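Ticket 547 - Box Office and Front of House Systems
Subject: Reserved seats for awards evening released to general sale
Venue: Rennie Theatre, main auditorium
Raised by: Danang Lumbantobing, Events Office
Priority: High
Status: Resolved, under observation

Fault reported
Seats held for nominees and their guests in row 7 were shown as available on the public booking page from 9 a.m. The hold had been entered in October under the Ornis Drama Awards and was correct on the printed seating plan. Five seats were sold before online booking for the row was suspended.

First response
The booking page was compared with the seating plan held by the Events Office. No other row was affected. The producers, Gilby, were informed by telephone and asked to delay sending tickets to nominees. 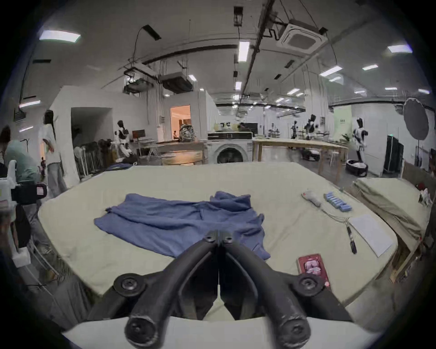 Cause
The awards evening had been copied from an earlier concert listing, and the copy kept the concert's release time. All holds in that row were therefore lifted automatically when the time was reached. Erkham, who supply the booking software, have confirmed that this is the expected behaviour for copied listings.

Action taken
The release time was removed and the hold entered again. The five purchasers were offered seats of equal price in row 9 and have accepted - revised tickets have been issued. A test booking for row 7 was refused by the system, as required.

Outstanding
Erkham to advise whether release times can be left out when a listing is copied. The Events Office is to check holds by hand on all copied listings until a reply is received.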